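Why I finally tested my well water (and what I'd do again)

So we've been in the house outside Plullbridge for three winters now, and I am a little embarrassed to say that until this February I had never once had the well tested. The people we bought from left a folder with a lab sheet in it, I glanced at the sheet, saw a lot of small numbers and the word "absent" a few times, and put the folder in the drawer with the takeout menus. There it stayed.

What got me moving was the tea. I drink a lot of tea (a LOT) and sometime after the holidays it started getting that shiny skin on top, the kind that cracks when you poke it with a spoon. My mother always told me that was the tea's fault. The internet told me it was the water's fault. Then I noticed the showerhead had gone crusty again after I'd soaked it in vinegar in the fall, and the kettle looked like the inside of a cave, and I thought okay, fine, I'll find out.

I called the county first. They were perfectly nice and mailed me a list of labs, most of which were a long drive away, but one was over in Feneseck, right behind the feed store where I buy chicken scratch. I must have driven past it a hundred times. You pick up the bottles at the front desk, you fill them at home, and you bring them back before noon. They're strict about the noon thing. I got there at 11:50 with my coat on over my pajama top and the bottles in a lunch cooler, feeling like I'd won a race.

Filling the bottles was fussier than I expected. You take the little screen off the end of the faucet, you run the cold water for several minutes, and for the bacteria bottle you can't touch the rim or the inside of the cap. I dropped the cap in the sink on my first try and had to drive back and beg for another bottle. The woman at the desk just reached under the counter and handed me one without even looking up, so I guess I'm not the first!
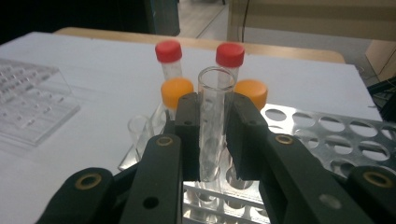 Should you test your well even if the water tastes fine? I would, and I'd do it every year, because the things you most want to know about, like bacteria and nitrate, often don't have any taste at all.

I went for the middle package, which covered bacteria, nitrate, hardness, iron, pH and a few metals. The cheap one only did bacteria and nitrate, and the big one had a page of things I couldn't pronounce. It came to $200, and yes, I winced. Then I remembered what I spent on the porch rug that the dog ate.

The results came by email, late in the afternoon while I was making soup. I stood there reading with the spoon in my hand. No bacteria, hooray. Nitrate low. Iron a touch high, which explains the orange ring in the upstairs toilet that I've been blaming on the toilet. And then hardness: 302. The sheet had a tiny chart at the bottom and anything over 180 counted as very hard, so we are well past that. My poor kettle.

I got two quotes for a softener. One company wanted a fortune and kept talking about my "whole home water journey," and I hung up feeling tired. The other one, Noson, is a small outfit out on the Seixas road, and they priced a basic unit at $667 if I handled the plumbing myself. I do not handle plumbing myself. So I'm still thinking about it, and still getting a second opinion on whether the iron needs its own filter first, because I've read that it can gum up the softener and I've also read that it's no big deal at that level. If you've dealt with this, please tell me in the comments, I'm begging.

In the meantime I've been making tea with jugs of water from the grocery store, just as an experiment, and oh my goodness. It's clear! You can see the bottom of the cup! I made the same teabag both ways one morning and lined the mugs up on the windowsill, and they looked like two different drinks.

The new lab sheet is on the fridge now, and the old one is out of the takeout drawer so I can compare them. Hardness was already high back when we bought the place, by the way. It was right there on the second line.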